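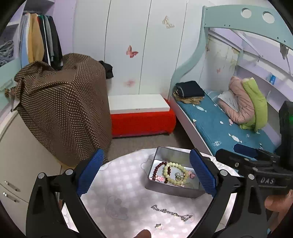
Nappe ronde Simley – coton lavé, petits carreaux

J'ai mis deux hivers à la trouver, cette nappe ! Je voulais un carreau discret, pâle, qui habille une petite table ronde sans donner l'impression de déjeuner dans une pizzeria. La Simley vient de l'atelier Hladun, avec qui je travaille depuis l'ouverture de la boutique, et c'est de loin celle que je recommande le plus (j'en ai une chez moi, elle est sur la table du salon toute l'année et je pose tout dessus, le courrier, les clés, les tasses).

Le tissu est un coton assez dense, lavé avant la coupe, donc il ne bouge presque plus ensuite. Il tombe bien, il ne glisse pas, et le bord est fini par un ourlet double – pas de dentelle, pas de franges, j'en avais assez de les démêler.

Les tailles
Petite : 92 cm de diamètre, pour un guéridon d'environ 75 cm. Il reste un joli retombé tout autour.
Grande : pour une table de 4 personnes, sur commande chez Foltesden, notre dépôt. Écrivez-moi avec le diamètre de votre plateau et je vous dis ce qui convient.

Les coloris
Rose pâle sur blanc, gris perle sur blanc. Le bleu Daren reviendra en janvier si tout va bien, on me le demande sans arrêt !

L'entretien
Machine à 40, essorage doux, et séchage à plat ou sur un fil bien tendu. Je la repasse encore un peu humide, sur l'envers. Pour une tache de thé, savon de Marseille tout de suite, on frotte à peine, on laisse reposer et on lave. Évitez la javel sur le rose, j'ai essayé et je l'ai regretté.

Livraison
Je prépare les colis moi-même, pliés dans du papier de soie. Comptez 2 jours pour la petite taille, davantage pour la grande. Les retours sont acceptés si la nappe n'a pas été lavée.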